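Ticket 1914 – Kasia brush stand, brushes lean and slide out
Opened by: Aurel Hodoroagă
Shop: Briledum
Date: Oct 16, 2019
Status: solved (mostly!)

Hi all, two things in one ticket, I hope that's okay. I got the Kasia stand (the clear one) and the Horno lamp (the big bulb one on the metal base) in the same order. The lamp is great apart from one small thing I'll get to. The stand is driving me a little nuts. Anything thin I put in it leans, and if I bump it the thin stuff slides out and goes rolling across the wood. I have one makeup brush in there with a dark pink fluffy head and it leans way out to the right, with the black sticks going every which way next to it.

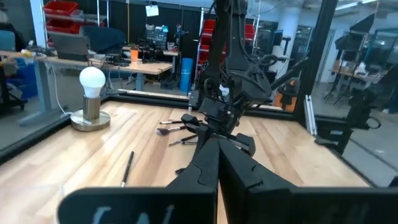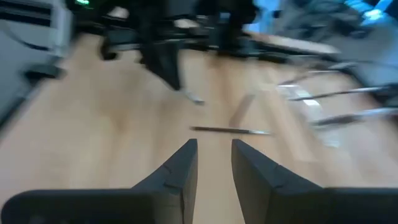
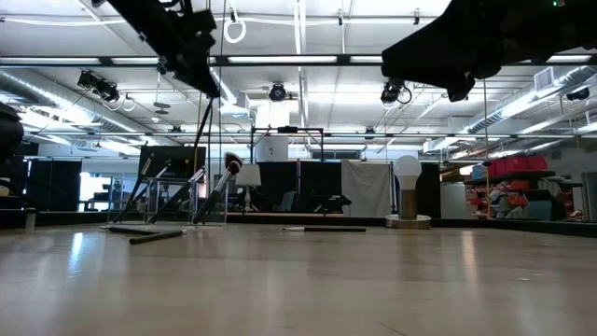 What I tried first

Moved the stand. My first guess was an uneven spot, so I shifted it over by the lamp and then away from it again. Same lean wherever I put it. I also laid a level across the top and the bubble sat right in the middle, so I'm ruling out the surface.

Turned the stand a half turn. The brush just leaned the other way relative to the stand, so I guess it's following its own weight and not some crooked hole.

Put the brushes in handle up. Please don't tell me to do this one, it's terrible for the bristles and I only left them that way for a minute. The thin handles stayed put a bit better, but the fan brush got squashed and I had to comb it back out with my fingers.

Loaded it with more stuff. Packed tight it behaves! But I don't own enough brushes to keep it packed, and as soon as I take one out to use it the neighbors flop over into the gap.

Reply from Briledum support

Hi Aurel, thanks for all the detail. Can you check whether the clear insert is pushed all the way down? It clicks twice, and people often stop at the first click. If it's sitting high, the bottoms of the handles don't reach the little cups and they'll swing around. Thin handles may also need the rubber sleeves, which are in the small bag taped under the box lid.

Second try

Okay, so the insert. I pressed on it pretty hard and got one more click – I'd have sworn it was already down. Fat handles are fine now. The thin ones still had some wiggle, and of course I'd flattened the box already, so I went digging in the recycling and there was the bag, still taped to the lid. It had 4 sleeves in it.

Put them on the thinnest sticks, slid them up from the bottom end until they sat level with the cups. They go in with a little squeak and stay there. I gave the table a good knock and nothing came out. The pink brush still leans some, but I think that's the big head pulling it over and I can live with it.

The lamp part

Small thing, like I said. The white cord on the Horno comes out low and stiff, and when I have the brushes laid out near it I keep hooking it with my sleeve. Is there a clip for it? The light itself is lovely for sorting dark bristles from dark handles, no complaints at all there.

Reply from Briledum support

Glad the stand is holding. No clip in the box with that lamp, but the Nedelcu adhesive ones fit the cord. Leave them 9 hours before you pull on anything. We can add a strip of them to a free reorder of the sleeves if you'd like both.

Last note from me

Yes please to both! Four sleeves won't cover all my thin ones. Same address as the order, and you can close this once they've shipped. If the clips don't stick to an oiled tabletop, let me know before you send them and I'll just use tape.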